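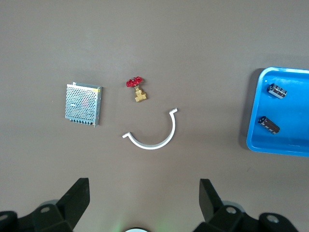

Power supply, gate valve and white pipe clamp from the Nastordale parts box.

Nastordale parts box: read me first

Hi, I'm Tuấn Khúc and I keep this folder. It's a picture set of small hardware - the kind of stuff that piles up on a shelf after you fix a pump, build a bench supply, and then plumb something you swore you'd never plumb. I started it because I kept buying parts I already had. Then a couple of people at Briggs asked if they could use the pictures for a parts-sorting class, so I cleaned up the folder and wrote this.

What you get

There are 500 pictures in all. 400 of them are in the main folder and the rest are in a folder called "later", which I mean to go through in October (I meant to last October too). Each picture has a matching text file with the same name, and in it there's one line per part: the short name, the material if I know it, and any notes I felt like adding. Some notes are long. Sorry, I like valves!

Part names

I went with the words I'd use at the counter of a hardware store. A few need explaining:

psu - a boxed power supply with a metal housing. The one in the picture at the top has the perforated cover and a row of screw terminals along one edge, and that's my favorite kind to label, you can't really mistake it for anything else. If there's a sticker on it, I write the sticker color in the notes (yellow, for that one) and leave it at that. I don't list voltages unless I can read them off the part.

gate_valve - brass body, handwheel on top. The red scalloped wheel makes these easy to spot even when they're small next to everything else. Please don't file them under "faucet". I had 2 people do that and it took me an evening to sort out.

clamp - anything that goes around a pipe and holds it, including the white half-round ones. I used to have "bracket" as its own name but I kept changing my mind about which was which, so they're all clamps now. If you find a leftover "bracket" in a text file, treat it as a clamp.

misc - whatever I couldn't name. Guesses welcome.

How I lay things out

Plain background, parts spread out so they don't touch if I can help it. I don't put a ruler in, so please don't use this set to measure anything. Mixing plumbing and electrical in one picture is on purpose, that's how my box looks and I'd guess yours does too.

Versions

We're on version 5. The Flenov shelf labels were added in this one, and the old Gekberg ones are gone (they were for a cabinet I don't have anymore). If your copy still says Gekberg anywhere, it's an old one and you'll want to grab the new folder.

Known problems

Shiny brass throws off the colors in some of the pictures, and I haven't fixed that. A few text files in "later" are blank. Screw terminals are sometimes listed as their own part and sometimes not, depending on how tired I was - I'm slowly moving them all under psu.

Using it

Go ahead and use it for classes, for sorting your own shelf, or for whatever else you've got going. A mention of Nastordale is nice. If you fix a label, send me the text file and the picture name and I'll put it in the next version.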